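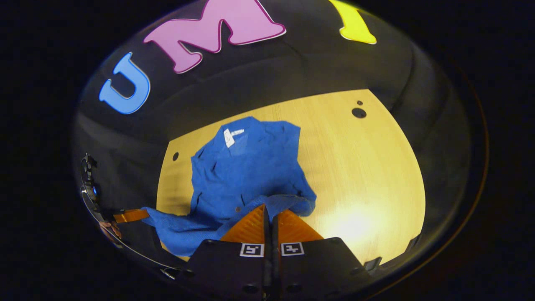
Aurelio Tapia reported that the proof of his story had come back from the portal without any of its scene breaks, and that several passages of italic thought now ran straight into the dialogue. He asked whether the editors had read the story in that condition and whether he should withdraw it and submit again before the window closed.

Ticket subject: Scene breaks and italics missing from submission proof
Category: Submissions portal, file conversion
Call for submissions: Dullton Ghost Story Anthology, open reading period
Opened: January 20, 2024
Status: Closed, with follow-up

Initial response from the Davia Press submissions desk

Thank you for your report. Please do not withdraw the story. A withdrawal removes the submission from the reading queue, and a new upload would be placed at the end of it. Your original file is stored separately from the proof and has not been changed.

The proof is the reading copy which the portal prepares from the file each author uploads. Editors are shown the proof by default. We have placed a hold on your submission so that it will not be assigned to a reader while the ticket is open. The hold does not affect your place in the queue.

Please confirm the following:

- the program in which the story was written, and the file type that was uploaded
- how scene breaks are marked in the manuscript (blank line, centered symbol, or other)
- whether the italics were applied by hand or by means of a named style

Reply from the author

The story was written in a desktop word processor and saved as DOCX. Scene breaks are blank lines, with no symbol. Mr. Tapia was not certain how the italics had been applied. He stated that the story had passed between two computers and that a friend had returned it with comments, which he had accepted before saving the final copy. He added that the published guidelines ask for "standard manuscript format" and do not say that blank lines are unsuitable.

Log, first review

The uploaded file was opened outside the portal. Scene breaks and italics are present and correct. The fault therefore occurs during conversion and is not in the manuscript.

A test submission was made with the same file on the staging site. The proof showed the same fault: 6 scene breaks lost, and italics lost in 3 passages. Italics elsewhere in the story were kept.

The file was saved again as RTF and uploaded to the staging site. Italics were restored in full. Scene breaks were still missing.

A centered number sign was then placed at each break in a copy of the file. All breaks appeared in the proof. This copy was used for testing only and has been deleted. The desk does not edit authors' manuscripts.

Log, second review

The conversion tool is supplied to us by Plikbridge and was updated in December. Under the earlier version, an empty paragraph was kept as an empty paragraph. Under the current version, empty paragraphs are removed unless the setting "preserve blank lines" is turned on for the individual call. The setting was on for the Palacios novella series, which was created before the update. It was off for the Dullton anthology, which was created after it.

The missing italics have a separate cause. The passages affected carry a character style named "Emphasis 2," which appears to have been added when the file was saved on the second computer. The tool does not recognize that style name and treats the text as plain. Italics applied directly are not affected.

Actions taken

1. The "preserve blank lines" setting has been turned on for the Dullton call.
2. "Emphasis 2" has been added to the list of styles to be read as italic.
3. The proof of Mr. Tapia's story has been prepared again from the original file, and the author has been asked to check it.
4. All other submissions to the Dullton call have been placed on hold until their proofs can be prepared again.

Reply from the author

Mr. Tapia confirmed that the scene breaks and italics were now correct. He noted one remaining difference. A letter quoted near the end of the story is indented on both sides in his manuscript and is set flush left in the proof. He asked whether this needed to be fixed before the story was read.

He also repeated his earlier question as to whether anyone had already read the story in the faulty version.

Response from Eustaquio Figueroa, submissions desk

The access record for your submission shows that the proof was not opened by any reader before the hold was placed. The story will be read only in its corrected form.

The block indent is not carried into reading proofs for any call. Editors are aware of this and may open the original file wherever the layout of a passage is in doubt. You are welcome to mention the letter in the comments field of your submission, which may be edited until the reading period closes. Layout has no bearing on acceptance. If a story is accepted, the typeset pages are made from the author's original file, and the author is sent a set of pages for correction.

In answer to your remark on the guidelines, we agree that the wording was incomplete. The following paragraph has been added to the Dullton call and will be included in future calls:

"Please mark each scene break with a centered number sign (#) on a line of its own. Manuscripts that use a blank line will be accepted, but a marked break is less likely to be lost. Please check the proof in your account after uploading. If the proof differs from your file, open a ticket and leave the submission in place."

Notice sent to other authors in the call

The portal has been found to remove blank lines from some proofs. The setting has been corrected, and proofs for 25 submissions have been prepared again. No action is required from you unless your new proof still contains an error. Your position in the queue has not changed. Stories that had already been assigned to a reader have been returned to that reader with the corrected proof, and any notes made on the earlier version have been set aside.

Closing notes

Hold on Mr. Tapia's submission released. Holds on all other Dullton submissions released after the proofs were checked against the original files for missing breaks.

Request sent to Plikbridge asking that the setting be turned on by default for new calls. A reply has been received stating that the request has been recorded. No delivery date was given. Until the default is changed, the desk will check the setting by hand whenever a call is created, and the step has been added to the call setup sheet.

Follow-up remaining: poetry calls have not been tested under the current version. Stanza breaks are likely to be affected in the same way. Assigned to E. Figueroa.

Contact the submissions desk | © 2024 Davia Press. All rights reserved. | Back to top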